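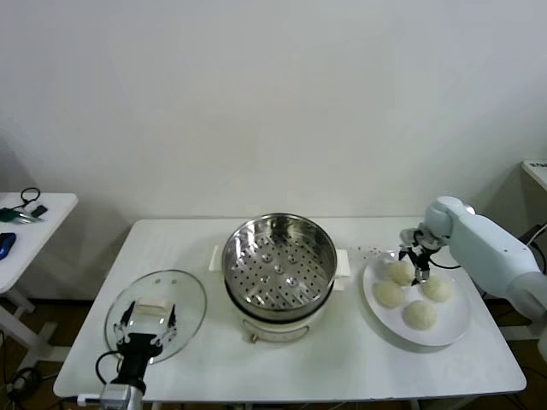 PROVING CUPBOARD, NOTEBOOK ENTRY, OCTOBER

Where things stood this morning
Cupboard still reading dry at the top and wet at the bottom. The door seal from last time has held along the hinge side but has come away at the bottom corner again, same place as before. I had left the heater mat on low overnight with the fan off and the water tray full. The glass was streaming and the top shelf was dry to the touch, so the heat is rising and the damp is staying down by the tray.

Aim for this round: get one humidity figure that holds on all the shelves for the length of a normal prove, with the door opened as often as we really open it. Target is 73 per cent. That is the figure we settled on after the first batches skinned over. Anything much drier and the dough gets a crust before it has finished rising. Anything much wetter and the tops go tacky, pick up marks from the cloth and slump when moved.

Water loss overnight
Weighed the tray before and after, on the flour scale, with the same tray and the same lid of foil with the slot cut in it.
Start: 2,000 g
End: 1,529 g
Loss: 471 g

That is a lot of water for a closed cupboard. It can only be going out through the bottom corner of the door or soaking into the back panel. I ran a strip of tissue round the seal with the fan on and it moved at the bottom corner and nowhere else. The back panel is chipboard under the paint and the paint is poor along the lower edge, where I cut it to take the cable. Felt swollen. So probably both.

Jobs from this:
Cut out the bottom length of seal and replace it with the softer tube type.
Sand and repaint the lower edge of the back panel, cut edge included, two coats.
Put a grommet in the cable hole. It has been stuffed with a bit of rag until now.

Fan
The old fan was too strong. With it pointed along the shelves the dough nearest it dried on one side and rose lopsided. I turned it to face the back wall so the air goes up and over, and that was better straight away. Ran it from the Tratard controller on setting 2. Setting 1 hardly turns the blades when the cupboard is cold and I don't trust it to start unattended.

Noise on setting 2 is fine with the door shut. There is a tick when it slows down, from a cable tie end touching the guard. Trimmed it.

Also moved the probe. It had been hanging near the mat, so the controller was reading the warmest spot in the cupboard and switching off early, and the shelves never caught up. It now hangs from the middle shelf on a bit of string, clear of the walls. String is not a permanent answer. It needs a clip that can be taken out for cleaning. 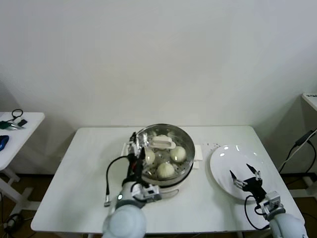
Someone has pencilled against the last entry that the probe position was never the trouble, and that we would get the same spread between shelves with any probe anywhere as long as the tray sat on the floor of the cupboard under the mat's cold end. The remark goes on to say that the tray should sit directly over the mat, on a rack, and that the old cupboard at Urkero was done that way and gave no bother.

Fair point, so I tried it. Made a rack from a cooling grid with the feet bent down, put the tray over the mat and left everything else alone. The glass cleared from the top first, which it had never done. The hand hygrometer read closer between top and bottom shelf than at any time since we built the thing. I think the pencil is right about the tray and I still think the probe was wrong where it was. Both changes stay.

One drawback is that the tray now takes up the space where the lowest shelf was, so we lose that shelf. Not a great loss as it was always the bad one. Another is that filling the tray means lifting it out over the mat lead, and I slopped water on the mat the first time. The mat is the sealed Civley one and came to no harm, but I switched off at the wall and let it dry before going on. Fill the tray with a jug, in place, from now on. Do not lift it out full.

Dough used for the tests
Plain white dough, low yeast, a little sugar and oil, one batch divided between the shelves so that any difference is down to the cupboard. Flour was Munteanu, the softer of the two sacks. The other sack takes up more water and I did not want to be adjusting for that at the same time. Each piece was rounded, set on a square of paper and marked underneath in pencil with its shelf.

First batch, old tray position. Top shelf skinned, with small cracks where the dough had gone on stretching under the dry surface. Middle good. Bottom sticky, paper hard to remove, sides spread out.

Second batch, tray on rack, fan to back wall. Top slightly behind the others but no skin. Middle good. The shelf below that good, perhaps a touch ahead. No sticky tops anywhere. I pressed one from each shelf with a floured finger and all of them came back slowly, with a shallow mark left.

Third batch, same again but with the door opened every so often and held open for a slow count of ten, as happens when someone is loading. Humidity dropped each time and came back without help. The temperature took longer to come back than the humidity. The controller overshot a little after each opening because it had called for heat during the drop and the mat holds warmth after it goes off. Not enough to matter for bread. It might matter for anything enriched with butter.

Things that did not help
Wet cloth hung from the top shelf. It dripped on the dough and was dry by the end anyway.
Bowl of boiling water put in at the start. Fogged the glass, pushed the reading far too high, then dropped away just when the dough wanted it. Fine for a cold cupboard in a hurry, no use for a steady figure.
Lining the door with foil. Made it impossible to see in, so the door was opened more.

Hygrometer check
I don't like relying on one reading, so the hand hygrometer was checked with the salt test again. Damp salt in a jar lid, the whole lot sealed in a bag with the meter, left on the bench away from the window. It read low, by the same amount as last time, so it is at least steady. The correction is written on tape on the back. Please leave the tape on. The built-in display on the Tratard agrees with the corrected figure on the middle shelf.

Cleaning
Mould spots on the underside of the top shelf, at the back, small. Wiped down and dried with the door open over lunch. The shelves are bare pine and were never going to last in the wet. I would like wire shelves in the next version, with the dough on boards that come out and get scrubbed. Until then: empty the tray at the end of the day, prop the door with the wooden wedge, fan on, heat off. The wedge lives on the hook by the switch. 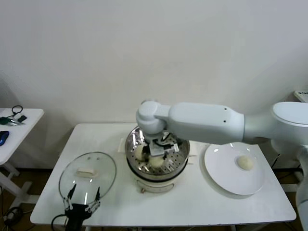

Kaisu Savolainen

Added in the afternoon, after the new seal went on.

Used the softer tube seal along the bottom length only. The corner needed a mitre, and I got it on the second go with a new blade. The first one I cut with the old blade and it tore. The tissue strip no longer moves at that corner. The door now needs a firmer push to latch and will swing open if it is only leaned on, so the catch wants moving in towards the frame by the thickness of a washer. I have put a loop of elastic over the knob for tonight.

Back panel sanded along the bottom. It came up furry where the chipboard had swollen and I took it back to something firm, then sealed the cut edge. First coat of paint is on and the panel is leaning in the store to dry. For tonight the spare hardboard is screwed on in its place, with tape round the cable.

Tray goes back in at 2,000 g again, fan on setting 2, controller at 73, and weigh it first thing before anybody opens the door for anything else. If the loss has come down by a good deal then the seal was most of it. If it has hardly changed I shall have to look at the joint between the top and the sides, which was only pinned.

To buy or find:
Grommet for the cable hole
Washer for the catch
Probe clip, washable
Price for wire shelves
More pencils for the proving papers. Ink comes off on the dough.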